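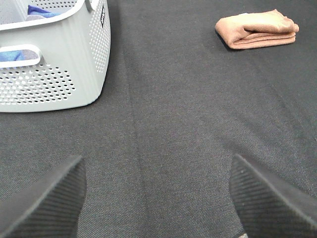 She has run the launderette in Brolleton for ten years and she'd like it known that she did not plan to. "I came in to wash a duvet," she says. The woman who had it before was packing up, the lease was going cheap, and by the end of the drying cycle they were talking money. She went home and told her husband over tea. He thought she meant she'd got a Saturday job.

We talk in the back, next to the ironing, and she doesn't stop folding the whole time. Pillowcases mostly. There is a guest house up the hill that sends its bedding down and they want it back by 4, so I get her in bits, between the phone and the door bell.

First question, the obvious one. Why do people still come, when nearly everybody has a machine at home? She pulls a face. "Do they though? Half the flats over the shops haven't got room for one. Or it's broken and the landlord's thinking about it." Then there's the big stuff. Duvets, dog beds, the covers off a settee. "You can't get a king size in a normal drum. Well you can. You won't get it out clean."

Service washes are what pay the rent. You drop the bag, you come back, it's folded. When she took over there were hardly any and now it's most of the week. Older customers, shift workers, one household with new twins who she says kept her going all through a very quiet May.

The machines are a sore point. Two of the washers are old Fehrs, they came with the place, and she won't hear a word against them. The newer ones are Jodex and she has plenty of words. "Door locks. Always the door locks. Somebody's work trousers stuck in there and him stood in his shorts waiting." The last repair came to 525 pounds, before the call-out. She paid it out of the money for the new front window, so the window is still cracked, as you'll see if you go. 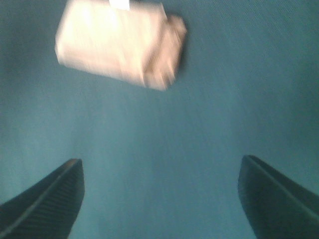

I ask what people get wrong at home. Too much powder, she says straight away. Far too much. It doesn't rinse out and the towels go like cardboard, and then people pour in softener to fix it and that makes it worse. She uses less than half of what it says on the box. Towels get no softener at all, ever, and a good shake before they go in the dryer. Whites on their own. "People say they do whites on their own and then there's a pale grey sock in there."

Stains, she's less strict. Cold water first for blood, leave it, don't scrub. Grease, a drop of washing up liquid rubbed in with your thumb. Candle wax she sends home again with brown paper and instructions. Curry she'll try but makes no promises, and she writes that on the ticket so there is no argument after.

And the folding? She is quick, very quick, I tried to follow it and coudn't. Fitted sheets go corner inside corner, then flat on the table, then thirds. She learned it from the last owner in one afternoon. "I was rubbish for a year."

Prices went up last spring, first time in a while. A service wash is 10 pounds for a normal bag and she worried for weeks before putting the sign up. Two people grumbled. One of them was her mother in law, who gets hers done for nothing.

There is talk of the Brereo development at the end of the road, new flats, every one with a washer-dryer fitted. Is she bothered? She folds another pillowcase before she answers. "A bit. But have you ever used a washer-dryer? Takes all day and everything comes out creased – they'll be in here with their bedding by Christmas."

She is 59 this year. Retire? Not yet. Her daughter has been doing the early mornings and might want it, might not, they haven't had the conversation properly. There's the lease to think of as well, and the boiler, and that window.

Phone goes again. It's the guest house, can they have it by three instead. She says yes, puts the phone down, says somthing I won't print, and hands me the other end of a sheet.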